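Home | Issues | Authors | Workplace Studies | Contact

July 2, 2026 -- wait for it in print: August issue

By Zorica Dumitrescu and Ognjen Yordanov

4. What changed at the packing tables

4.1 The work before and after

The sorting room of Clendumico in Silwood prepares small sets of parts for schools and toy shops. Before the two-arm stations came, every set was made by hand. A worker took the parts from bags, put them in the right order into a holder, checked the order and passed the holder to the next table. The workers we interviewed described this job as light but tiring for the eyes, and several told us that the order of the parts was the thing they dreamed about at night.

The company now uses 2 stations of the Zonance type. During our study we observed 105 work sessions and collected 200 written comments from the staff. The comments were short, often one line, and were written at the end of the shift. We read all of them two times, first separately and then together, and we discussed those on which our readings were different.

4.2 From placing to attending

The largest group of comments is about attention. When a person places the parts, the hands and the eyes are busy at the same moment. When the arms place them, the person must still know the correct order, but has nothing to do with the hands. One worker wrote: "I am slower to get tired and faster to get bored." Another one wrote that she had to learn when to look up. The training given by the supplier, Kolev, explained how to stop the arms and how to start them again, but it did not explain how to divide attention over a long shift. The workers made their own rules for this. Some look up at each change of part. Others listen to the sound of the motors -- they say that it is different when an arm waits.

The second group of comments is about skill. Older workers were proud of their speed, and at the station this speed has no use. What is now valued is to see early that a set will be wrong. This skill is harder to show to a manager, and it does not appear in the daily numbers. We found that three of the most experienced workers asked for a return to the manual tables in the first month, and one of them was later asked to teach the others how to find mistakes. She accepted, with the same pay as before.

4.3 Words as a test of order

For the sessions on order we used letter blocks and a holder of wood, so that a mistake could be read by any person in the room without a parts list. The task is to build a short word. Both arms share one table, and the order of the letters leaves little room for doubt (Figure 2). In the interviews the workers preferred the letters to the usual parts. They said that a wrong word is seen at once, but a wrong set of parts must be searched for. Two workers proposed to print a large letter on each real part, and the company was still considering this when our visits ended.

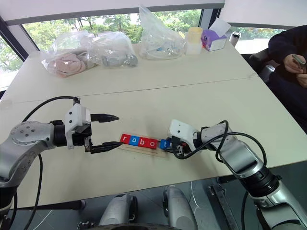
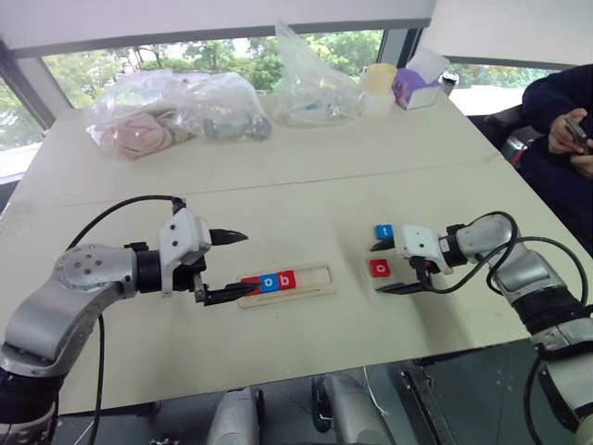

Figure 2. Letter blocks and wooden holder between the two arms. First picture: "robo" on the wood, with the "t" held in the gripper at the right. Second picture: three blocks in the holder, with the "t" and an "o" on the table.

Related items

Shift length and attention at shared stations
Teaching without a title: experienced workers after automation
Notes on collecting written comments at the end of a shift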